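We keep a page of rules for the simulated kitchen, and I have rewritten it again. The old version was from 2024 and had grown to the point where people skipped it. The new one fits on one screen. I'm posting the main parts because two other groups have asked how we review our runs.

The project is called Nutia. The scene is a two-armed robot with parallel grippers, working around counters, cabinets and drawers. Our scoring script is Fastingate. It reads the log of each run and marks it passed or failed, and then a person looks at the views.
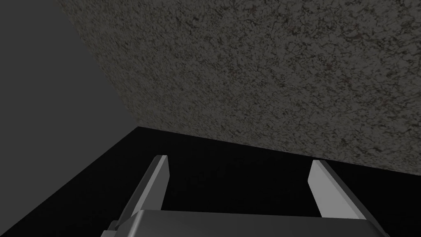 4 min read

Rule one is that every run starts with the gripper open and nothing in it. We used to let a run begin from wherever the last one stopped, and it made the results impossible to compare. Now the start pose is written into the config file and the script rejects the run if it's off.

Rule two is about clearance. Fingertips stay off the stone unless the task calls for touching it. In simulation it costs nothing to scrape a counter, so policies learn to do it. On real hardware you'd be buying new pads. Fastingate logs any contact between finger and counter as a fault, even when the task itself passes.

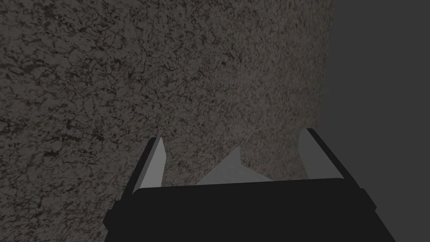

Wrist view, fingers open, close to the stone.

Rule three is to check the wrist view and the wide view together. I went through 504 runs in February, and 143 of them had been marked passed from the wrist view alone. Up close, with gray speckle filling most of the view, it's hard to tell which part of the counter you're at. The wide view settles it. You can see the cabinets and both arms, and whether the second arm has drifted somewhere it shouldn't be.

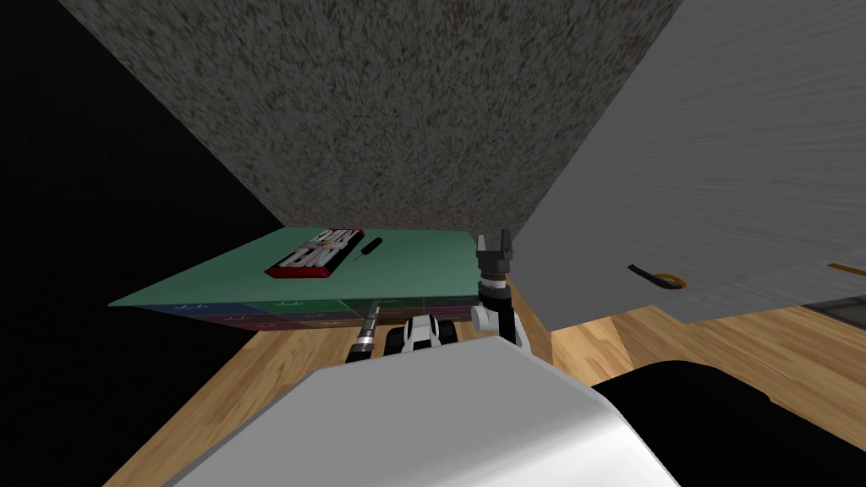
The second arm gets its own line in the rules. If a task uses one arm, the other has to hold a named rest pose, and the name goes in the run header. "Out of the way" is no longer accepted as a pose.

Rule four covers handles. Before the fingers close, the handle has to be between them, with open space on both sides. We had 155 runs last year where one finger pushed the handle sideways and the door moved anyway. The script passed those. I now count them as failures, and the Hsieh check (our name for the spacing test, after the branch it was written on) catches most of them before I get there.
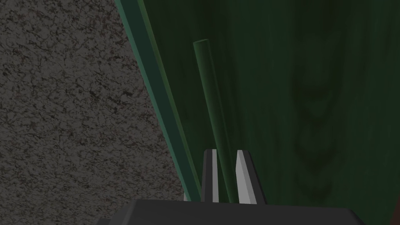 Color and texture are left alone during a test series. If you want to try a different wood grain or a lighter counter, start a new series and give it a new number. Mixing them was my own mistake and I lost a week of results to it.

The full page is in the Ellerel repository under docs/rules. Changes go in as a request with one failed run attached that shows the problem. I still need to write the section on drawers.

Get new posts by email. Enter your address to subscribe. You can unsubscribe at any time.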